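十一月

朝、冷蔵庫の野菜室を開けたら、ぶどうが出てきた。出てきたというのは正確ではなくて、自分で入れたのだから、そこにあるに決まっている。ただ、入れたときの気分をすっかり忘れていたので、他人の冷蔵庫を開けたような心持ちになった。白菜の陰に、紙に包まれて、しれっと横たわっていた。

買ったのは駅の向こうのDurksteadである。あそこは果物が安い日と高い日の差がひどく、安い日に行き当たると、必要もないのに手が伸びる。この前は496円だった。五百円を切っているというだけで、四円ぶん賢くなったような顔をして帰ってきた。その帰り道に缶コーヒーを買っているので、家計としては負けている。

今日は特に用のない日で、用のない日に限って台所のことが気になる。まず流しの下を片付けようと思い立った。開けてみると、レジ袋の入ったレジ袋が三つあった。袋を入れる袋を入れる袋を、いつか作るつもりだったのだろうか。過去の自分の計画性には、ときどき頭が下がる。まとめて一つにしたら、ひどく膨れたものができて、かえって場所を取った。元に戻した。

次に、水切りかごの下の受け皿を外して洗った。ここは見ないことにしている場所なのだが、一度見てしまうと、見なかった頃には戻れない。古い歯ブラシでこすっていたら、歯ブラシの方が先に音をあげた。Florkellの洗剤は「軽くなでるだけ」と書いてあるが、なでる人の腕力については何も書いていない。肩が少し痛い。

昼はそうめんの残りを食べた。十一月にそうめんを食べるのは、季節に対する反抗ではなく、在庫の問題である。乾麺というものは、夏の終わりに必ず2束残るようにできている。温かい汁に入れればにゅうめんと呼んでもらえるので、名前を変えるだけで世間体が保たれるのはありがたい。ねぎを切ったら端がつながっていて、箸で持ち上げると縄のれんのようになった。かまわず食べた。

午後、いよいよぶどうに取りかかった。取りかかるというほどのものでもないのだが、房のまま冷蔵庫に入れておくと、食べるたびに扉の前に立って一粒もぎ、また閉める、ということを繰り返す。電気代にも姿勢にも悪い。今日こそは全部ほどいて、器に入れておこうと決めた。

前にどこかで読んだやり方では、手で引っ張らずに、軸を少し残してはさみで切るのがよいという。引っ張ると付け根の皮が破れて、そこから傷むらしい。なるほどと思って、台所ばさみを出した。ところがこのはさみ、先が太い。肉や昆布の袋を切るには頼もしいのだが、粒と粒の間に差し込もうとすると、こちらの遠慮というものをまるで理解しない。一粒、見事に真っ二つにした。切り口がみずみずしく、むしろ感心した。証拠はその場で食べた。

しかたなく、爪切りと一緒に引き出しに入っている小さいはさみを、よく洗って使うことにした。刃が短いので、今度は手首の角度が難しい。房をまな板に寝かせると下の粒がつぶれそうで、かといって片手で吊るすと、くるくる回って逃げる。ぶどうは止まっているときより、持ち上げたときの方がずっと複雑な形をしている。外から見ると行儀よく並んでいるのに、中をのぞくと軸が細かく枝分かれして、どの粒がどこから来ているのか、たどるうちに分からなくなる。親戚の集まりに似ている。

緑のぶどうが好きだ。黒いのや赤いのは、いかにも甘いぞという顔をしていて、少し押しが強い。緑の方は、甘いのか酸っぱいのか、食べるまで態度を明らかにしない。子どもの頃はそこが信用できなくて、黒い方ばかり選んでいた。いつから宗旨替えしたのか覚えていないが、たぶん皮をむくのが面倒になった年だと思う。好みというものは、だいたい面倒くささの別名である。
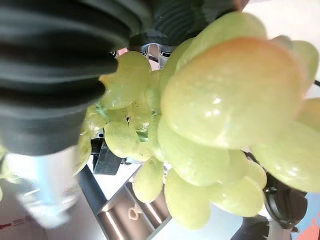
淡い緑のぶどう。つやがあって、透けている。

途中で、数えてみようかという気を起こした。何粒あるか分かれば一粒の値段が出る。一粒の値段が出れば、二つに切ってしまったあれの損害額も出る。44まで数えたところで、数えた分の器からうっかり一粒食べてしまい、そこから先は会計が成り立たなくなった。数えながら食べる人間に帳簿をつけさせてはいけない。損害額は不明のまま、この件は終わりにする。

洗うのは食べる直前がいいというのも、同じところに書いてあった気がする。水気が残るとよくないのだそうだ。だから洗わずに、Damixの蓋つきの器に入れた。底に台所用の紙を敷いて、その上に並べる。最初の段は実に丁寧に、軸を上に向けて置いた。二段目からは流し込んだ。人に見せるものではないし、どのみち下の段は誰にも見えない。下の段だけが丁寧だというのは、なかなか奥ゆかしいことではないかと思う。

器は一つでは足りず、もう一つ出した。ところが蓋がない。器と蓋は同じ数だけ買ったはずなのに、うちでは蓋だけが少しずつ減っていく。靴下と同じ道をたどっている。棚の奥を探したら、合わない蓋なら3枚出てきた。どの器のものなのか見当もつかないが、捨てると翌日に相手が現れる気がして、また奥へ押し込んだ。結局、皿をかぶせて蓋ということにした。冷蔵庫の中で、皿をのせた器は妙に堂々としている。

残った軸をしばらく眺めた。粒のなくなったぶどうの軸は、小さな冬の木のようで、捨てるのが少し惜しい。惜しいといっても使い道はない。窓辺に置いて飾ろうかとも考えたが、三日後の自分がそれを見て何と言うか、だいたい想像がついたので、生ごみの方へやった。

夕方、Sepúlvedaのラジオをつけたまま、居間で少し横になった。冷蔵庫のぶどうのことを考える。ほどいてしまえば扉の前に立つ回数が減るだろうという見込みだったのだが、器に入れたら一粒ずつもぐ手間がなくなり、今日だけで前よりよほど通っている。もぐのが面倒だというのは、あれで立派な歯止めだったらしい。効率をよくした結果、ぶどうがなくなる。残りを明日に回すため、上の段の器を白菜の陰に隠した。隠したのが自分なので、効き目はあまり期待していない。

夜は鍋にした。白菜を使うと隠し場所がなくなることに、切ってから気がついた。

寝る前に、もう五粒。洗って食べた。明日は流しの下をもう一度やる。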